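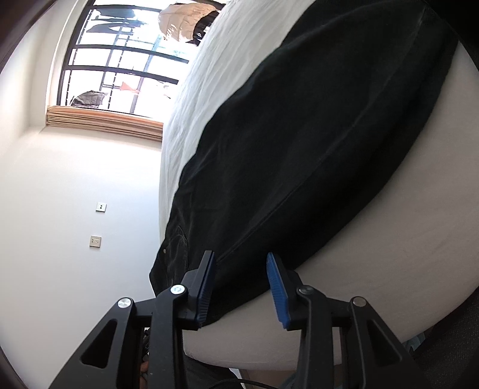
Folding laundry has been my test case for household automation for a while, mainly for its low force requirements. A pair of pants weighs very little, nothing in the task is sharp, and the workspace can be the top of a bed. Industrial arms were strong enough and precise enough for this decades ago. What they lacked was any usable estimate of where the cloth is. Take dark fabric like the black garment on the bed: soft folds, a long diagonal seam, and a bunched area near the fingers with visible stitching and a small metal rivet. A person uses the seam and the rivet to work out which way up the thing is, without noticing they did it. A vision system has to find those same features in black on black, with daylight coming in through a window behind the work.

I want to set down where I think things stand at the end of 2021, partly so I can check it later.

Start with grasping. Two parallel fingers with ribbed pads will hold the edge of a garment well enough. The trouble is picking the edge. A fold in the middle of a garment and a real hem look nearly the same from most angles, and if the fingers close on a fold, the lift produces a tent and the next step fails. If they close on two layers when the plan called for one, the result is worse, in that the failure shows up several steps later. Most demo videos avoid the problem by starting from a garment already laid flat.

Hugo Toledo and I tried to put a number on this in March. We built a small test on a Lekitz bench arm with a two-finger gripper and ran it on 14 items from my own closet, which came to 356 grasp attempts before the wrist bearing got noisy and we stopped. The system was asked to take hold of one layer at a hem. It did so in 52 percent of attempts. Towels pulled that figure up a lot. Black pants and anything with a lining pulled it down. I would not generalize from one arm and one closet, but the spread between towels and pants was larger than any change we got from tuning the software.

The pads mattered more than I expected. Smooth rubber slid off denim. Coarse ridges held denim and snagged knits. We ended up with a medium ridge and a lower closing speed, which cost time on each grasp and improved the single-layer rate a little. Flimik sells a pad with a softer backing that may do better. I have one on order.

Second, the state of the cloth. A rigid part on a shop floor has a position and an orientation, six values, and once you have them you can plan. A garment has no such short description. Every touch changes the whole shape, so a plan made before the first grasp is out of date after it. The methods that look promising to me skip the full plan and choose one action at a time from the current view. They are slow. Our best case for a pair of pants, from a heap to something I would put in a drawer, was 3 minutes, and that run was not typical.

Mercedes Huaranga works on the floor side of this at Aguirre, where they handle flat textile panels for seat covers. Her view is that household laundry is the wrong place to start. In her shop the panels arrive in a known stack, the light is fixed, and the table is the same height every day. Even so, single-ply pickup from the stack is the station that stops the line most often. They tried needle grippers, then suction, and at present a person stands there. She pointed out that nobody has proposed automating the step before it, where panels that arrive creased are straightened by hand.

I agree with her on the economics and less on the direction. Fixed lighting and fixed tables hide the perception problem, and a home has neither. The surface is a mattress that gives under load, the sheet next to the work is wrinkled too, and the wall is close enough that an arm has to plan around it. A method that works under those conditions should transfer to a factory table. I have not seen one go the other way.

Current estimate: towels and pillowcases, yes, slowly, with a person loading the machine. Shirts and pants from a heap, no. Socks I have not tested. Hugo wants to repeat the March runs using the Stasutach depth camera in place of ours, and I will post the numbers when the new wrist bearing is in.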